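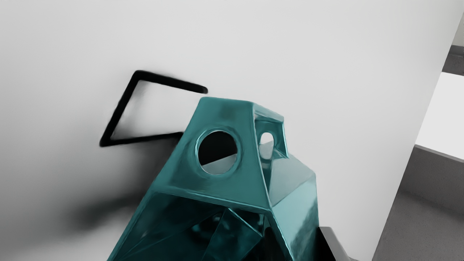 Equipment plan and spending to date

Report date: 2024-01-25
Project: Delell

The simulation phase is close to done. The gripper model now runs in front of the panel and black handle we set up for the door tasks, and we are using those runs to decide what to buy before any hardware is ordered.

Spending
We have used nearly 40 percent of the equipment budget. Most of it went to the workstation and two software seats.

Quotes
Peleson quoted a gripper with a delivery time of seven weeks. Czarnecka quoted a similar unit with spare fingers priced separately. The mounting plate from Detau is $449 and fits either one.

Open items
The arm controller is still unpriced. We would like to move the unspent travel money to cover it, and need your approval to do so.

Next period
Place the gripper order, receive the plate, and start bench tests in July.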